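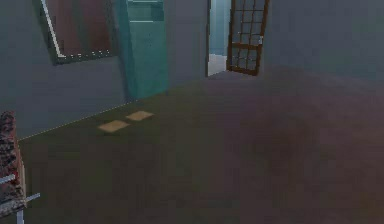
Room condition checklist – Drodton House, ground floor

Checked by: Bronwyn Pryor
Date: July 21, 2019
Passed to: Tatiana Polák, lettings

Mark each line OK, Attend or Fail. Write a comment for anything other than OK. Use the comment box for OK items too if the next person will need to know something.

1. Way in and hall

Front door closes by itself from fully open – OK
Lock turns without lifting the door – Attend. Key has to be pulled back slightly before it will turn. Graphite tried, no change. Ask Halás to look at the cylinder.
Door mat flat, no curled corners – Fail. The corner nearest the meter cupboard has lifted. Take up the mat until a new one comes.
Hall light switches, top and bottom – OK
Meter cupboard clear of stored items – Attend. Two tins of paint and a roll of underlay. Tenant told.

2. Floors

No loose edges at thresholds – Attend. Strip between hall and kitchen is held by one screw out of three. Same as at the last visit.
No soft spots when walked – OK. Walked slowly along the walls as well as across the middle.
Marks or discolouring noted – see comment sheet. Please write down where a mark is and its size against a ruler. "Stain on floor" on its own is no use when the deposit is being worked out.
Skirting fixed all the way along – OK in all rooms

3. Walls and ceilings

Cracks wider than a coin edge – none
Damp reading taken at low level, outside walls – OK. Meter battery was low, so readings were repeated after changing it.
Paint sound – Attend. Flaking above the bathroom door. Rub down and use the Mallel eggshell left in the store.

4. Windows

All open and close – Attend. Back bedroom sash sticks halfway. It was eased in November and has gone tight again.
Restrictors fitted and working – OK
Sills free of standing water – OK
Trickle vents open – Fail. Taped over in the living room. Tape removed with the tenant's agreement and the reason for the vents explained.

5. Kitchen and bathroom

Extractor fans run – kitchen OK, bathroom Fail. Hums but the blades do not turn. New Colis unit to be ordered, same size hole.
Sealant round bath – Attend. Gap at the tap end, 6 cm long.
Stopcock found and turned – OK. Stiff. Left a quarter turn back from fully open.
Hot tap temperature – OK

6. Alarms

Smoke alarm tested by button – OK
Carbon monoxide alarm tested by button – OK. Replace-by date still readable on the side.

Comments

The bathroom fan should be done first. The mat can be dealt with on the same visit. The threshold strip has been marked Attend on two sheets running, and if it is still on one screw next time I will mark it Fail – B.P.

Fan ordered. Halás coming for the lock and the sash together – T.P.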